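# Rindine Bench Set

**Two arms, two wrist cameras, two leader handles and the recording software, in one crate.**

The Rindine is for people who need a lot of examples of a small job being done properly, and who have accepted that somebody will have to sit there and do it. You hold the leader handles, the arms on the table copy you, and the Rindine writes down everything: joint positions, gripper openings, what each wrist camera saw, and how long you spent dithering before you closed the jaws. Your learning system gets the lot. It is less fussy about dithering than you would think, within reason.

We make it at Nusum, in a unit in Wutport with excellent light and dreadful parking. The first set was put together for our own use, after Siebe Michiels lost most of a November to a recording script that saved the left arm's data under the right arm's name. A fair amount of the software dates from that month and still has his comments in it, lightly edited for customers.

## What's in the crate

- Two follower arms, cabled, with table clamps
- Two leader handles, with a spring return you can slacken off with the supplied key
- Two wrist cameras, already fitted
- Control box, power supply and emergency stop
- Foot pedal for starting, stopping and throwing away a take
- The key (there is a spare taped inside the lid, and you will need it)
- A printed setup guide, written by Da-eun Jin, who tested it on her own father

You supply the table, the computer and the patience. The table should be pale, plain and heavier than you are inclined to buy. A folding one will work until both arms reach the same way at once.

## How a session goes

Clamp the arms, plug in the control box and let both arms find their home position with nothing in reach. Open a new task in the software and give it a name that will mean something to you next spring. "Test" is permitted. "Test final" brings up a small warning, which Siebe insisted on.

Then put your objects out, press the pedal, do the job and press the pedal again. If you made a mess of it, hold the pedal down for three seconds and the take goes in the bin. If you made a mess of it and then recovered nicely, keep it and tick the recovery box. Takes like that are often the most useful ones you will record, and they cheer up whoever is reviewing.
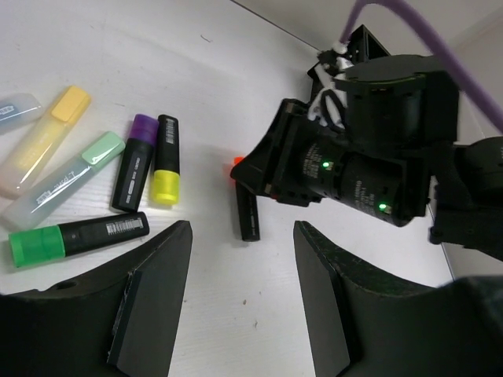 Pens are the job we suggest for a first week on the Rindine. They are cheap, they come in a shape every gripper claims to like, and they can be tidied into a pot, sorted by colour or passed from one arm to the other without anybody having to wash anything. They are also more awkward than they look. A black marker standing straight up and down the table asks for a different wrist angle from a pastel highlighter lying on the diagonal, and a black barrel under a black gripper gives the camera very little to go on apart from the cap. An orange-red cap helps a good deal with that. Leave your pens at whatever angles they fall, mix pale barrels with dark ones, and resist the urge to straighten them between takes. Neat rows teach the system about neat rows.

When pens become dull, and they will, move on to something that bends. The software has blank task cards for cloths, cables and bags, with space for you to write what counts as finished. Please do write it. Two people recording the same task with different ideas of "finished" will produce a model that stops halfway and looks pleased with itself.

## The wrist cameras

Each camera sits behind the gripper and looks out between the fingers, so the fingers are always in shot. Customers ask whether we can move it. We can, and we did for a while, and the examples got worse. The system learns a surprising amount from seeing its own fingertips next to the thing it is meant to be picking up.

A wrist camera will also see the other arm, its cables and anything else that strays in. Leave it be, provided it will look the same when the trained system is running. If you plan to swap the cables for something smarter, do so before you record, and then leave them alone. Milan Declercq once re-tied every cable on our demonstration bench between the morning takes and the afternoon ones. It looked lovely. We recorded the morning again.

Exposure is locked when you start a task and stays locked until you close it. If the sun comes round at four o'clock, draw the blind or record some takes with it up on purpose, marked as such.

## The software

The review screen shows both cameras side by side with the gripper traces underneath. Keep, bin or flag, one key each. A practised person can get through a morning's takes before the kettle boils a second time. An unpractised one will want to watch everything at full speed and feel bad about their own hands, and should be allowed to, once.

Takes are saved as ordinary video with a plain table of joint readings alongside, and you can open either without our software. There is no account to make and no subscription. Toon Koster in sales has asked us more than once to reconsider this.

## Figures

| | |
|---|---|
| Arms per set | 2 |
| Longest single take | 10 minutes |
| Takes on the starter drive | 112 |
| Pedal hold to discard a take | 3 seconds |
| Operators needed | 1, plus someone to complain to |

The starter drive holds our own pen takes, good ones and binned ones together, so you can try the review screen before recording anything yourself. They are there for practice. You could train on them, but they were recorded on our table under our lights, and your arms would learn to be very good at Wutport.

## Things it won't do

It won't lift anything heavy. A stapler is fine, a full teapot is asking for trouble.

It won't feel anything, either. The leader handles push back with a spring and that is all they do, so you judge your grip by eye. Most people squash something on the first day. Squash something cheap.

And it won't choose your examples for you. We are asked for this often, usually late on a Thursday, and the answer remains that a person has to decide what a good take looks like.

## Ordering and delivery

Sets are built to order and sold through Verhoeven, who also carry spare finger pads, pedals and keys. The crate weighs over 10 kilos, and the courier will leave it at the bottom of the stairs whatever you write on the form. Keep the foam, as we can't accept an arm for repair without it.

If you would like to try a Rindine before buying, Sihan Yuan runs bench visits at Wutport. Bring the objects you mean to record, including the ones you suspect won't work. Parking is in the next street, on the left, behind the tyre place.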